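Budgeting for a two-arm sorting cell for shoe insoles – what should be included?

Asked by Itsuki Arai, 09/04/2026

Our workshop at Gisetti intends to purchase a second bench cell for placing insoles in trays. The equipment allowance is fixed, and the quotation from Pedano lists only the arms and rail.
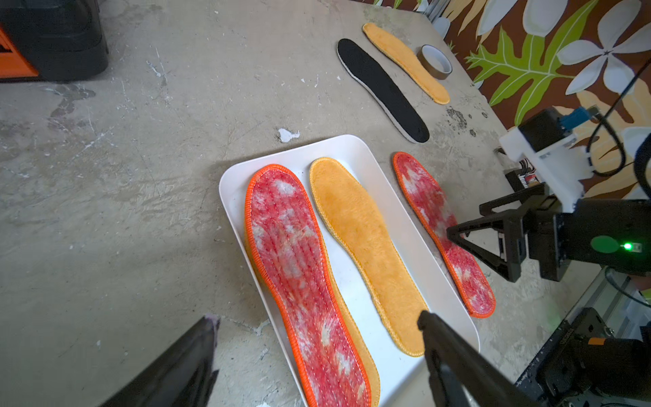

We handle black, yellow and red styles, in batches of 50. Which items should be added before the request is submitted in April?

Answer 1 (accepted)
Weronika Sobczak

The following should appear as separate lines:

1. Spare gripper fingers, two sets per arm.
2. Trays. Plan for 20, all of one pattern.

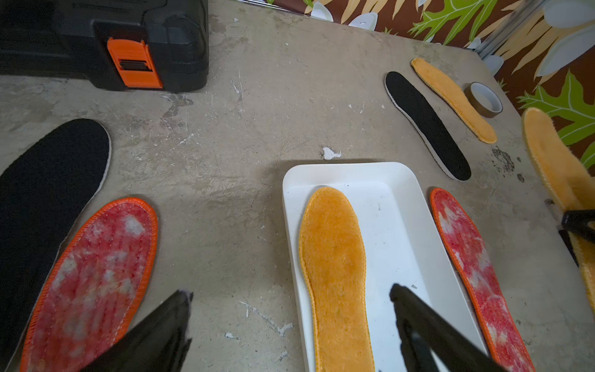 3. Enclosure and storage. Obtain a price for the frame and wall panels together.
4. Cables and connectors, with a reserve of around 21 percent.

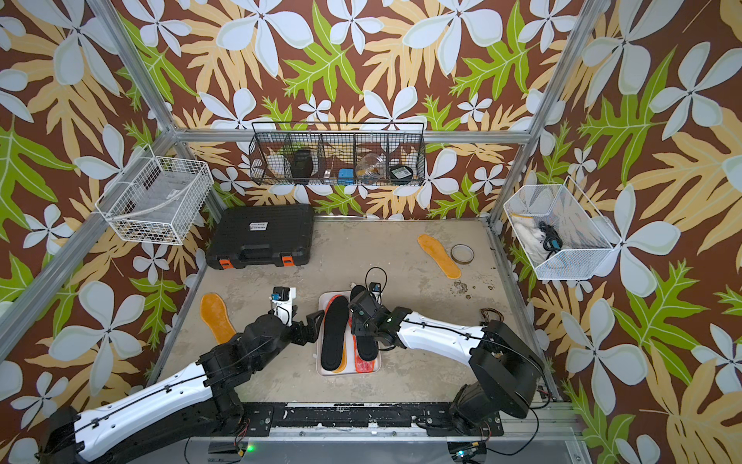

Storage is the line most often omitted from a first request. Items kept on the floor of the cell reduce the area available to the arms. Wire baskets on the walls, with one hooked to the crossbar at the back, are inexpensive and may be charged to the same line as the frame. A tool case also requires an assigned place – preferably outside the reach of both arms.

Answer 2
Kvaran Purchasing Desk

Please request sample runs before signing. Plush and quilted surfaces should be tested separately, and the supplier should state in writing how many picks were attempted. We required 100 per style.

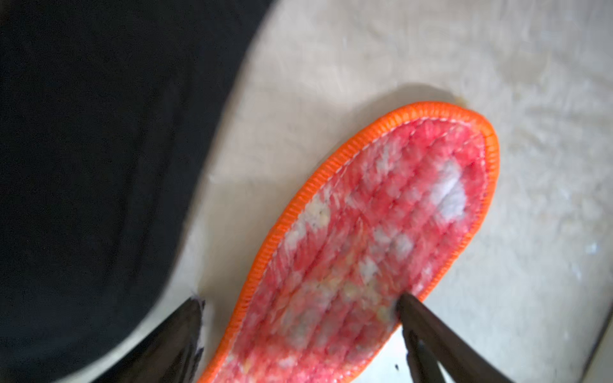 The cost of samples used in testing should be borne by the supplier.

Answer 3

We bought ours from Fudar. Delivery was slow. No other comments.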